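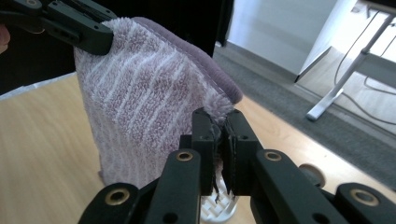

Slide 1: Two grippers and a towel

Good morning, thanks for coming in out of the rain. (Wait for the door to close.)

I'm talking about the Folari, a pair of hand-held grippers sold as a kit, with the software that goes with them. We've had a set at our Skestdale office since July and I have become very fond of it, so stop me if I go on.

Leave the towel up while people settle. Point out: one gripper on the top corner, one on the lower right corner. Lilac-pink terry with white stripes and a darker hem. Ask who folded a towel this morning and who could tell me which finger moved first. Wait for an answer, there usually isn't a good one.

Slide 2: What you get

Two grippers, two cameras, the charger, a hard case, and a licence for the desktop software for one year. Extra pads come in a little bag that is very easy to throw away with the packing (we did, and had to ask for another).

You hold one in each hand and do the job yourself. The kit records what the hands did and what the cameras saw, and that recording is what you train your robot arm on later. No arm needed on the day! For a small firm like ours this was the whole attraction. We had exactly one arm and a queue for it.

Say clearly: we paid for our set. Folari have not seen these slides.

Slide 3: Why towels

Somebody always asks. Our customers are small laundries and they have towels by the trolley load. A towel is soft, it flops, it never lands the same way twice, and the pile hides the edge you're looking for. If a tool can cope with terry cloth I'm ready to trust it with a pillowcase.

Go back to slide 1 for a moment. Look at the fingertips in the foreground, how little cloth they have hold of, and the bits of terry poking out between the pads. I love this. The pads are rough and rubbery and they need to be. With bare plastic tips we would be chasing corners all morning.

Also from slide 1, the arms below the fingers, going out like a pair of scissors, and the brass-coloured rings set into the holes. People who build things will want to look at those, let them. I have the right-hand one in my bag, pass it round now. Get it back before the break.

Slide 4: Our numbers

800 recordings of towel folding in the first batch. We kept 300 for the first training run. The rest were mostly fine, but I was learning, and my early folds are a bit embarrassing.

193 recordings is the most I have done in one day. I wouldn't do it again. My thumbs knew all about it the next morning.

If asked how good the trained arm is: it gets the first fold nicely, the second fold is still a coin toss on the big bath sheets. We're working on it. Don't get drawn into percentages, the test was small and I changed the table halfway through.

Slide 5: What I like

It is quick to pick up. A new starter was making usable recordings before lunch, and she had never touched a robot.

You can feel the cloth. Squeeze and you get a proper sense of whether the corner is in there or you only have the fluff. Compare with the joystick set-up we had before, where I spent half my time peering at a screen.

The software shows each recording straight away, so a bad one goes in the bin while you still remember what went wrong.

Slide 6: What I'd change

The weight. Fine for ten minutes, less fine for an hour. Take breaks, swap people.

Pads wear. We change ours every 400 recordings and I'd like them to be cheaper.

Small hands. One of our team can't open the jaws fully without shifting her grip. A second handle size would sort it and I have written to them to say so.

The manual calls the same part three different names. Bring a pencil.

Slide 7: Folari or Mekon?

We borrowed a Mekon set for a fortnight, so this is a short comparison, be fair to it. The Mekon is lighter and the case is nicer. It slipped more on thick towels for us. On tea towels I couldn't tell them apart. If you fold thin things all day, try the Mekon first.

Rivadeneyra do a rental service with either kit, by the month, and they will come and set up the first morning with you. Worth a call if you aren't sure. We'd have rented if we'd known.

Slide 8: Have a go

Two grippers on the side table, pile of hand towels next to them. Corner to corner, then in half again. Start slowly, close the jaws fully before you lift, and keep your fingers clear of the linkage.

(Questions while people queue. Switch the charger on at the wall first!)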